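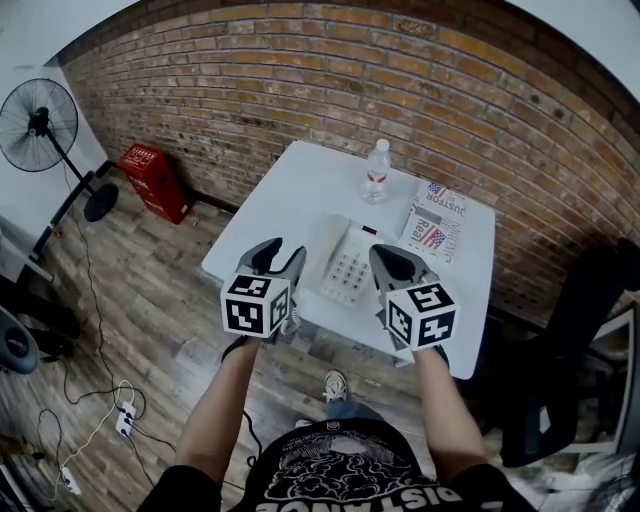
February, bench notes, glaze room

Started 9.40. Carrying on from the crawling trouble on the Lulleck white. Domenica's last batch of bowls came out with bare patches near the foot, worst on the ones fired on the bottom shelf. She thinks the bisque is dusty. I think the glaze is going on too thick and cracking as it dries. Could be both.

Mixed a fresh 2,000 g dry batch to the same recipe. Sieved twice, 80 mesh then 120. It took more water than the last lot to get to the same thickness, so either the clay in it is from a different bag or somebody left the lid off the old bucket. Checked the bag and it's the new Bonel ball clay, opened last month. Wrote the bag number on the lid.

Split off 500 g and put that through with half the ball clay calcined. Manouchehr did the calcining in the small kiln yesterday while it was free. Labelled that one B, the plain one A.

Test tiles: 18, all from the same slab, all bisqued together. Half wiped with a damp sponge and left to dry for an hour, half left as they came out of the kiln, with the dust on. Dipped for a count of three, then a second set for a count of six. Marked the backs in iron oxide with the letter, W or D for wiped or dusty, and the count.

11.50. Tiles dry to the touch. A at six seconds has fine cracks all over, wiped or dusty. A at three has a few at the edges only. B has none that I can find at three, and one tile with a hairline at six. So the thickness matters before it even gets to the kiln. Doesn't rule out the dust.

Scraped the feet and loaded after lunch. Two shelves, with a mix of everything on each so we can see whether the bottom shelf is really worse. Cone pack on both. The lower thermocouple was reading low again when I switched on, so don't trust it, go by the cones. Domenica is ringing Nastodik about a replacement.

Same programme as her bowls, no changes to the soak. I'd like to slow the first part down but that would muddle the test.

Left over: A bucket is under the bench with the lid taped. B is in the small tub next to it. Please don't top either of them up with water. Sponges need replacing, the yellow ones are shedding bits into the glaze.

To do when it's unpacked: lay out by shelf first, then by letter. Weigh a dipped tile next time before and after so we've got a figure for thickness. Ask Manouchehr if he has any of the old ball clay left.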